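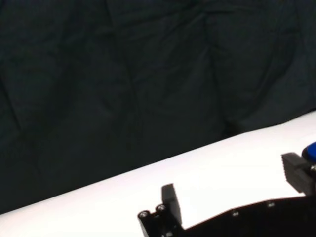
Glenys Inskip wanted to know what a second one cost, all in, not the brochure number, and could he have it before four.

Subbarao said he could. He couldn't. He had the quote open from Rajan, seven pages, and every page had a line in it that said "see options."

"Arm," she said on the phone. He could hear her stapler going. "Read me it."

"Arm. Base price. Then controller."

"Controller's not in the arm?"

"Used to be. Last January it was."

Staple. Staple. He wrote controller on the back of his hand because the pad was in the other room.

Fingers were extra. Fingers! Two pair, one to run and one in the drawer, because pads wear and Pinirham had gone three weeks in the winter waiting on pads. Three weeks with an arm standing there like a coat rack. She had brought that up in every meeting after. She brought it up now.

"So put two pair."

"I put two pair."

"And the cable."

He had forgot the cable. He scrolled. Cable, 142 each, and you needed the long one if the controller sat under the bench, and it did, it had to, there was no place else in that room.

"Got the cable," he said.

Quiet on the line. She was adding. Glenys added out loud but under her breath, so it sounded like someone praying in a elevator.

"What about the used one," she said.

The used one. Hultent had a used one. Hultent always had a used one, a man with a warehouse and a very nice voice. 703 hours on it, he'd said, hardly broken in. No papers for the hours. No papers for much. Subbarao had driven out there on his own gas and stood in the cold and watched it pick up a bolt, put it down, pick it up. It was a good arm. Probably. He had wanted it so badly he had gone and sat in the car for a while.

"It's half," he said.

"Half of what?"

"Half of Rajan."

"And when it quits?"

"Then it's me."

"You fix them?"

"I fixed ours."

"You fixed ours with a guy from Binamness on speaker for nine hours."

True. He had the invoice for that somewhere too. He looked for it, a bit, not hard.

Quarter past three. The first arm was going behind him through the wall, the small whine and stop, whine and stop. He'd quit hearing it months ago. Today he heard it fine. One arm and a line of orders taped up to the door frame, and if it went down on a bad week there was no plan, the plan was Subbarao with his sleeves rolled up.

"Glenys. Put down Rajan."

"All of it?"

"Arm, controller, fingers, cable. And fifty for the mat."

"What mat?"

"For under. So it dosen't walk."

She laughed, he thought. Might of been the stapler.

"They'll cut it," she said. "You know they'll cut it. They'll take the spare fingers first."

"Then put three pair."

Staple.

"Three pair," said Glenys. "Spell Rajan for me, is it a j?"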